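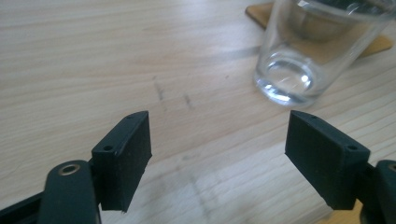 **Abbildung 2:** Helle Tischplatte mit diagonal verlaufender Holzmaserung, davor zwei schwarze Greiferfinger in geöffneter Stellung.

### 4.2 Atempausen als formbildendes Element

Die wohl schönste Überraschung unserer Auswertung liegt in den Pausen. Als wir die 17 Chorsätze des Womside-Korpus zum ersten Mal vollständig durchhörten, hatten wir uns auf Dynamik und Vokalfärbung eingestellt und die Atemstellen lediglich als Segmentgrenzen markiert. Schon nach wenigen Stücken war klar, dass diese Entscheidung zu kurz griff. Die Sängerinnen und Sänger des Ensembles atmen hörbar, gemeinsam und mit einer rhythmischen Genauigkeit, die man sonst eher von einem Bläsersatz erwartet – und sie tun es an Stellen, an denen die Partitur gar keine Zäsur vorsieht!

Für die Annotation haben wir deshalb eine eigene Ebene angelegt. Erfasst wurden insgesamt 299 Atemereignisse, jeweils mit Einsatzzeitpunkt, Dauer und Stimmgruppe. Als gemeinsam gilt ein Atemereignis dann, wenn die Einsätze aller beteiligten Stimmgruppen innerhalb von 200 Millisekunden liegen. Die Schwelle ist großzügig gewählt, weil der Nachhall in der Kapelle von Belcombe den Beginn leiser Geräusche verschleift; im deutlich trockeneren Probenraum in Ulcombe wäre ein engeres Fenster möglich gewesen. Um beide Aufnahmeorte vergleichen zu können, haben wir den Wert für das gesamte Korpus beibehalten.

Besonders reizvoll ist der langsame Satz »Chiang«, der in zwei Fassungen vorliegt. In der Belcombe-Fassung fallen die Atemstellen fast durchgehend mit den Harmoniewechseln zusammen, sodass jeder neue Akkord wie aus einem Luftholen heraus entsteht. Die Ulcombe-Fassung verfährt ganz anders: Dort atmet der Alt regelmäßig vor den übrigen Stimmen und zieht den Satz mit einem kaum merklichen Drängen nach vorn. Beim Hören ist das ungemein packend, und die Annotation erlaubt es zum ersten Mal, diesen Eindruck an einzelnen Takten festzumachen. Im Mittelteil, wo der Bass über dem liegenden Quintklang einsetzt, überlappen sich die Atemgeräusche zweier Stimmgruppen sogar so dicht, dass sie als eigene perkussive Schicht wahrgenommen werden können.

Einschränkend ist zu sagen, dass sich sehr leise Atemgeräusche in den Tuttipassagen nicht zuverlässig einer Stimmgruppe zuordnen ließen. Solche Fälle wurden als »unbestimmt« gekennzeichnet und gehen nicht in den Vergleich der Stimmgruppen ein. Auch die Mikrofonierung spielt eine Rolle: In Belcombe stand der Sopran näher am Hauptpaar, was seine Atemstellen gegenüber denen des Basses begünstigt. Eine Korrektur über den Pegel haben wir erprobt und wieder verworfen, da sie vor allem das Raumgeräusch anhob.

Trotzdem lohnt sich der Blick auf diese Ebene sehr. Sie verbindet die Analyse der Phrasierung aus Abschnitt 4.1 mit der Frage nach dem Ensembleklang, und sie lädt dazu ein, auch ältere Choraufnahmen noch einmal mit anderen Ohren zu hören. Wie sich die gemeinsamen Atemstellen zur Textverteilung verhalten, behandelt Abschnitt 4.3.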